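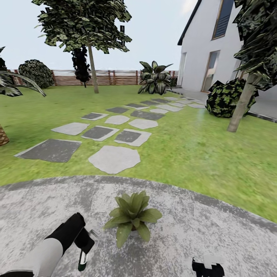 Stepping stones sinking into the lawn, reset or replace?

Category: Yard & Garden > Paths and Patios
Reading time: 2 min

badon_backyard
We bought this place two years ago and the stepping stones across the lawn were already in. They were level with the grass then. Now most of them sit low enough that rain stands on them and the turf is creeping over the edges. There are 39 stones. I want to know if I can lift and reset them or if I should pull them all and pour a walkway. Clay soil. The run is 52 feet with a couple of bends in it.

mudroom9
Reset them. Pry each one up with a flat bar, scrape out the muck, put down paver base, tamp it, then an inch of coarse sand, and drop the stone back. It's a weekend if your back holds up.

Oldfence
Disagree on the sand. On clay it just turns into a bathtub. I used crushed stone screenings under mine, no sand at all, and they haven't moved in nine years.

mudroom9
Sand is fine if the base under it drains. Mine drains.

Oldfence
Mine didn't. I did it your way first and had to dig them all back up after one winter.

badon_backyard
How deep are you both going for the base?

Oldfence
4 inches of screenings. Tamp it in two passes or it will settle on you.

mudroom9
Two inches plus the sand. Nobody is driving a truck on it.

pan_street_patty
I'd think about pouring the walkway. We had stones for years and my mother used a walker toward the end. She could not get from the patio to the house on them. The gaps were too wide and the walker legs went down in the grass. We ended up with a straight concrete walk from a contractor over in Flisia and I wish we had done it sooner. Ugly but it works.

Oldfence
Concrete on clay cracks. Ask me how I know.

pan_street_patty
Ours has one hairline crack. I can live with that.

kneepads_on
Whatever you do, check the spacing before you set them back. Walk it at your normal pace and have someone drop a flag at each footfall. Whoever laid ours must have been six foot five. Also set them a little below the top of the soil so the mower goes over. Too high and you'll chip the stone and the blade both.

badon_backyard
Thanks. Nobody here uses a walker so I'm going to reset them. Going with screenings. The yard in Nurkia sells it by the half yard and they'll deliver in February if the ground isn't frozen.

mudroom9
I'd wait until it dries out more. Wet clay won't tamp.

Oldfence
That part I agree with.

Last reply Jan 30, 2025
Tags: stepping stones, clay soil, walkway

Contact us | Forum rules | Back to top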